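Can success rate looks great but won't repeat - is my test method the problem?
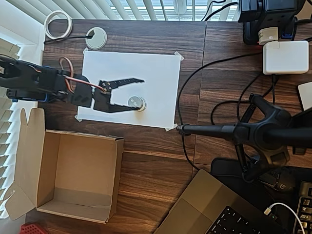 The arm at the can, paper taped down.

Posted by Fang, 1 September 2023

Hi all, long-time reader, first post. I've been teaching a small hobby arm (black plastic brackets, two-finger gripper, nothing posh) to pick up a little silver can from a sheet of paper. I drive it by hand to record demos, then train a policy on them. I've got 252 demos so far, all on the same desk with the same can.

My first proper test gave me 99 successful picks out of 100 and I was over the moon! Then I ran the whole lot again a bit later and it was miserable, loads of misses, mostly with the lower finger nudging the can along before the jaws closed. Same checkpoint, same code. I've been using a training script I wrote myself and a logging tool called Beron, and the logs look fine to me.

What I do for each trial is put the can back on the paper by hand, roughly where it was, press go and write down yes or no. I've got blinds behind the desk, and they're sometimes open and sometimes shut. Is the policy rubbish, or am I measuring it badly? I'd like to put the number in a write-up for our club, so I'd rather find out now.

Hongmei Pan

I'd bet on the measuring, at least to start with. "Roughly where it was" is doing a lot of work in that post! When I tested my own arm I was putting the object back in the easy spot without noticing, and my score dropped like a stone once I stopped.

You've already got the paper taped down, so use it. Draw a grid on it in pencil, faint enough that the camera doesn't care, and give each square a number. Before you start, have the computer make a shuffled list of squares and save it. Then you just put the can where the list says, even when it's an awkward one near the corner, and you use that same list for every checkpoint you want to compare. It's dull - put the radio on.

Second thing is the light. Bright daylight through blinds moves all day, and it'll throw the arm's shadow across white paper in a different place each hour. If your demos were mostly recorded in the morning, the policy may well have learnt morning. Do half your trials with the blinds shut and a lamp on, half with them open, and keep the two scores separate in the write-up. Don't average them until you've looked at both.

And write down how each miss happened as well as yes or no. "Nudged the can" and "closed too early" want different fixes. For nudging I'd record another batch of demos where you come in from slightly wrong positions and correct yourself. I did that in February and it helped me more than any amount of fiddling with the training settings.

Etance

get more demos. 252 is nothing, I had 984 before mine was any good

Grendavance

Agree with Hongmei on the grid. More demos might help too, but you won't be able to tell if they did until the test is fixed, so I'd do that first.

One small addition: decide what counts as a success before you run anything. I use lifted clear of the paper and held for 2 seconds. Before that I was passing anything that wobbled upwards, and a friend scoring the same videos gave me a much lower number. If you can get someone else to score yours without telling them which checkpoint is which, even better.

Also check that the arm's base hasn't shifted between your two runs. Mine creeps on a smooth desk, only a few millimetres, but with a small can that's plenty to put a finger into the side of it. A pencil mark round the base will show you.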